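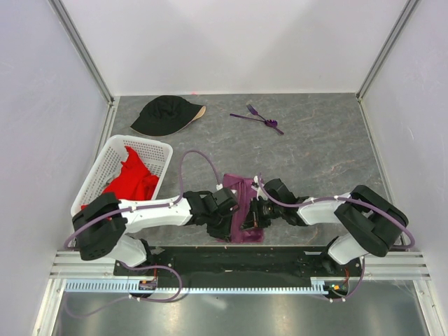
Unit 6: Linen handling with two-arm cells, and the work around them

Course: Automation and Work Organization
Instructor: Toshiko Kamata

Reading for this unit: Bergmann, notes on the Purkholm laundry, parts 1 and 2. Bring the job sheet from Unit 5.

6.1 The task before automation

The Purkholm site of Bisgaard handles towels and small cloths for hotels and clinics. Before the change, one operator at a folding table did five things in sequence: took a piece from the basket, found a corner, shook the piece out, checked it for stains and tears, and folded it. The job sheet listed one task, "fold." Bergmann's observation notes separate the five, and the separation matters for everything below.

Pay was tied to pieces folded per hour. Checking was not paid separately. Operators with long service rejected more pieces than new ones and were slower on paper.

6.2 What a two-arm cell takes over

Cloth has no fixed shape. A rigid part can be picked from a known point, but a towel must first be brought into a state where its edges can be found. Two grippers allow one to hold while the other searches for an edge or pulls a fold straight. The usual sequence is pick, lift, regrasp, spread, fold. Most failures at Purkholm were logged at the regrasp step, where a gripper closed on two layers or on none.

The Metow controller used at the site stops after a second failed regrasp and calls an operator. During the trial in November, 64 of every 100 stops were cleared by hand in under 20 seconds. The remainder required the piece to be taken out and the cycle restarted.
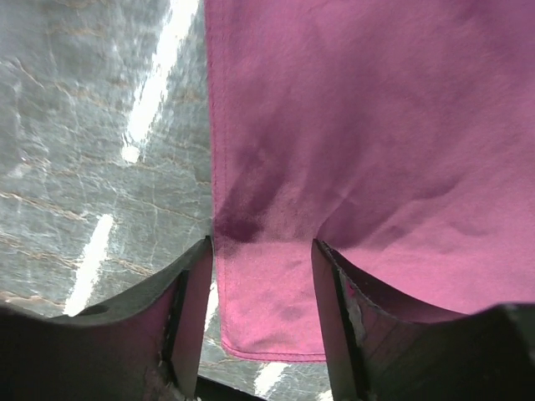 Who decides whether a stained piece is folded or sent back?

At Purkholm the decision stayed with the operator. The cell had no stain check during the trial, so inspection was moved to a separate station ahead of it and given its own line on the job sheet.

6.3 Changes in the operator's work

Handling effort fell. Repeated reaching and shoulder lifting were reduced for the staff assigned to the cells. Waiting and walking increased: one person covered several cells and was interrupted by stops at irregular intervals. Staff described the new work as lighter and harder to plan. Breaks became a point of dispute, as a stopped cell counted against the shift total whether or not anyone was on the floor.

Inspection, once hidden inside folding, became visible as a task. It was assigned a pay grade after roughly two months of talks. The piece rate was dropped for cell operators and kept at the manual tables, which led to two pay systems in one room.

Training also changed. New staff formerly learned fabric types by folding them. Under the new arrangement they met a piece mainly when the cell had failed on it. Bratari, the contractor that installed the cells, supplied a course on clearing stops but none on fabric.

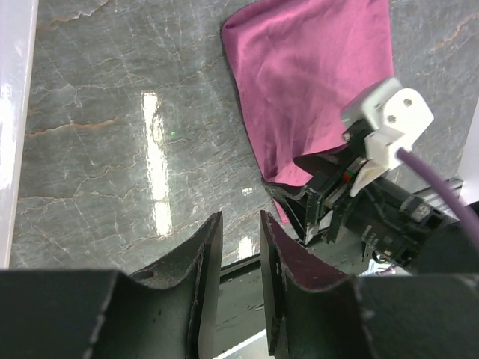
6.4 Exercise

Work in pairs. Take the five steps in 6.1 and mark each as moved to the cell, kept by the operator, or split. For each split step, state who notices an error first and what that person can do about it.

Then redraft the job sheet for a cell operator on one page. Include stop clearing, inspection, and the handover at shift change. Leave pay out of the draft; it is covered in Unit 7.

Hand in both sheets before the next session.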